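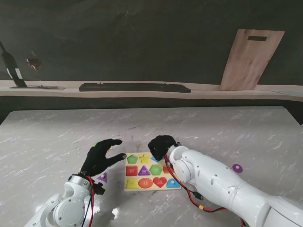

Aiman Hidayat objected last week that the Govo–Jaramillo power line must be sound because two governments signed for it. Signed for what, though? Read the memo again: 500 megawatts "envisaged," no buyer named, no price.

Compare Gistum. Promised 200, delivered 140, and the shortfall was blamed on weather in a dry year.

For September: find one clause in the Zisham transit agreement that costs somebody money if they walk away. I couldn't. Bring page numbers.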